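The Used Truck Column: Reading the Listing So You Don't Have To

Every February my inbox fills up with the same question, which is whether a used pickup listing can be trusted. The short answer is that the price usually can, the mileage mostly can, and the adjectives should be taken out behind the barn.

I spent most of the month looking for a half-ton to replace mine, which finally gave up on the hill outside Rustcombe with a noise like a dropped drawer of forks. I had a budget, a list of must-haves and a very firm rule about not buying the first thing I saw. The rule held up until lunch.

The first truck was at Guerra Motors, out past the feed store. Crew cab, short bed, "loaded." Loaded is a word that has lost its bearings. On this truck it meant heated seats, a bed liner and a floor mat on the driver's side. The passenger got carpet. The salesman was pleasant about it and offered to throw in a second mat if we could come to terms on everything else, and for a minute I thought hard about that mat.

Then I read the paperwork. The advertised price was the price, sure, but under it sat a $200 documentation fee, and under that a protection package at $1,172 that had already been put on the truck. I asked what it protected. Paint, fabric and the underside, I was told. I asked if it could be taken off the bill. It could not be taken off the truck, he said, which wasn't the question, but I admired the footwork.

If you see one of these packages, ask for the out-the-door number in writing before you drive anything. A dealer who wants to sell you a truck will send it in an email. A dealer who wants you to come on in and talk about it will tell you to come on in and talk about it. You've learned something either way, and you haven't put your shoes on.

The second truck was at the lot in Puvatthorpe, with 127 thousand miles on it and one owner. I like a one-owner truck. I like it less when the one owner was a paving company. There was nothing wrong with it that I could find in an hour, but the tailgate had been replaced in a slightly different white, and the hitch receiver was worn shiny. Somebody had towed something heavy for a long time and never felt the need to write it down. The service history had a gap in the middle big enough to park the truck in.

A few things I now do on every visit:

Get there early and ask them not to start it. A cold engine will tell you things a warm one is too polite to mention.

Look at the date codes on all the tires, including the spare. A matching set is nice. A spare older than the truck raises questions.

Pull back the bed liner at a corner. Drop-in liners hold grit and water, and the rust under them never makes the photos.

Plug in your phone. Try every window, every seat heater, the trailer lights. The salesman will sigh. Let him.

Read the listing again while you're standing next to the truck. I found a sunroof in one description that the roof hadn't heard about.

I did buy something in the end, from a small independent place in Penar that sells used trucks and, for some reason, patio heaters. It's an older truck than I wanted, in a tan I would not have picked, with 17-inch steel wheels and a cloth bench seat. It has no package of any kind. The price on the window was the price on the contract plus tax and title, and the whole business was done in less time than I'd spent discussing the floor mat.

It has since needed a battery, and the radio only gets the one station. I'm told it's a good station. The previous owner left an ice scraper under the seat and a church parking permit on the mirror, and I've kept both.

Next time I'll get into trade-ins, including what mine was worth after the hill. Bring tissues. If you've got a fee on your own paperwork that you can't make sense of, send it along with the dealer's name blacked out, and I'll run the best of them in the spring issue. Last year's winner was a charge for nitrogen in the tires, billed once per tire and again for the set.
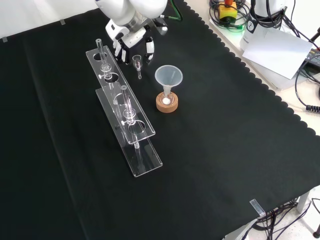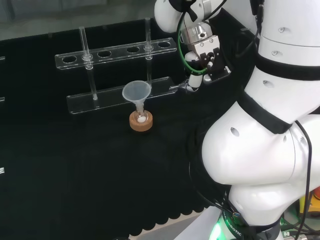
Funnels and a cork ring on dark cloth.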